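Belay wrist kit (gripper + camera + software): worth it for soft and awkward parts?

Forum: End effectors and tooling
Started by kan_lh

kan_lh
May 8, 2020

We are looking at the Belay kit as a replacement for our current parallel grippers. It is sold by Flirkby as a package: two-finger gripper, wrist camera mount with a small camera, a flange adapter, and a license for the grasp software. Our parts are mixed. Work gloves, straps, and bagged fasteners on one side, plain bar stock on the other. The sales sheet says one set of fingers covers all of it.

Has anyone run it long enough to have an opinion? I am mostly interested in
- behavior on fabric and leather
- how much the camera mount costs you in clearance
- whether the software license is per arm or per controller

Li-hua Kan

zlei
Reply to kan_lh

We have had two kits since April, one per arm. The license is per controller. If you run both arms from one box you pay once, and Flirkby confirmed this in writing when I asked. Get it in writing too. Their web page says "per robot" in one place and "per controller" in another.

Installation was uneventful. The adapter went on without shims, the connector is keyed, and the cable is long enough for our wrist routing if you don't loop it twice at the elbow. Calibration of the wrist camera takes one printed target and a short routine. The manual tells you to do it at three heights. Do it at five. The fit near the table is poor otherwise.

Soft goods are where I would slow down. The default approach in the grasp software is to come in along the surface normal at the center of the largest visible region. On a rigid part that is fine. On a glove it puts the fingers in the middle of the palm, where there is nothing to close on. I switched to edge approach and set the candidate filter to prefer folds over flat areas. 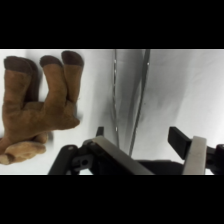
With edge approach on, the planner looks for a place where material stands up from whatever is underneath, and it scores those by width against the finger opening. Suede is easier than knit. It keeps a crease long enough for the second look. Knit relaxes between the first look and the close command, so the pose you planned for no longer exists. The fix is to shorten the dwell. It is called settle_ms in the config and the shipped value is far too high for cloth.

My one real complaint is the pads. They are smooth and hard. Flirkby sells a softer set under a separate part number and in my view it belongs in the box.

Zixuan

cmao
Reply to zlei

I would not recommend the softer pads. We bought them. They grip leather well and they shed on anything with a cut edge. On steel you will be replacing them constantly, and every replacement means redoing the finger zero. If the job is mixed, as the original poster says, keep the hard pads and raise the closing force on the soft items.

I also disagree about settle_ms. Lowering it hides the problem. The camera exposure is on auto by default and it hunts whenever there is a lot of white in view. What looks like the fabric relaxing is often the depth estimate shifting as exposure changes. Lock exposure first, then touch the timing.

zlei
Reply to cmao

Exposure was locked before I changed anything. I should have written that. The relaxing is real on knit. I can see it with the arm stopped.

Agreed that the soft pads and cut edges do not mix. I would still take them for a cell that only sees textiles.

duan_h
Reply to kan_lh

Integrator here, no connection to Flirkby. I have put Belay next to the Plalex gripper for two customers and next to the Istel for one. Short version:

Plalex: better force control, no wrist camera option, so you supply your own mount and your own calibration. Good if you already have a vision stack.

Istel: cheaper, fingers are easier to swap, software is not worth installing.

Belay: average gripper, good mount, software that is useful once you turn off half of it.

Ask what you are paying for. If it is the hardware, Belay is overpriced. If it is the time you don't spend writing a grasp planner, the price is reasonable.

On pads I side with cmao.

Hanyu Duan

xshao
Reply to duan_h

"Average gripper" is fair for force control and unfair for stiffness. We ran 100 closes on the same ground pin and the closed position did not drift by any amount we could measure. The Plalex we had before it did drift, and we had to re-zero it every shift.

kan_lh
Reply to all

Useful, thank you. The per-controller license changes the numbers for us. Can someone comment on long rigid parts? Most of the replies deal with cloth, and bar stock is half of our volume. The worry is fingertip clearance at the table and what happens when the bar is not lined up with anything.

zlei
Reply to kan_lh 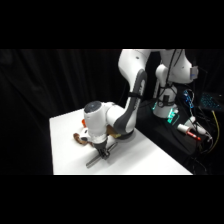
Long parts are the simple case for this kit, with one setting to check. The planner has an option called snap_axis, on by default, which rounds the wrist angle to the nearest table axis. It is meant for trays and fixtures. Leave it on with a part like the gray bar under the fingers, which lies diagonally across the table, and the fingers come down crossed to the stock. Turn it off and the wrist angle follows the long axis of the part.

For table clearance, set the floor plane yourself. The automatic one is fitted from the wrist camera and it sits slightly low on a clean matte white surface. I touch off with closed fingers at four corners and enter the value by hand. It takes a few minutes and holds until somebody moves the table.

cmao
Reply to zlei

Four corners is not enough if the table top sags. Add the center.

Otherwise the same experience here. One addition on bars: the planner grasps at the center of the visible length. If the wrist blocks part of the bar during the last look, the center it computes is wrong and the bar tips when you lift. Compute it from the high look and freeze it. The option is hold_centroid, on page 112 of the manual, and it is not in the index.

xshao
Reply to cmao

hold_centroid is ignored in edge approach mode. I reported this to Flirkby and was told it is by design. If you switch modes between soft and rigid items in one program, set it again after every switch.

duan_h
Reply to xshao

That explains a fault I spent an afternoon on. Thanks.

kan_lh
Reply to all

Summary of where I am: one controller license, hard pads, snap_axis off, floor plane by hand, exposure locked. I am asking Flirkby for a loan unit before ordering. If they agree I will run our own gloves and our own bar stock and post the settings.

Xuelian, do you set hold_centroid from the program or from the config file?

xshao
Reply to kan_lh

From the program, right after the mode call. The config file is only read at startup.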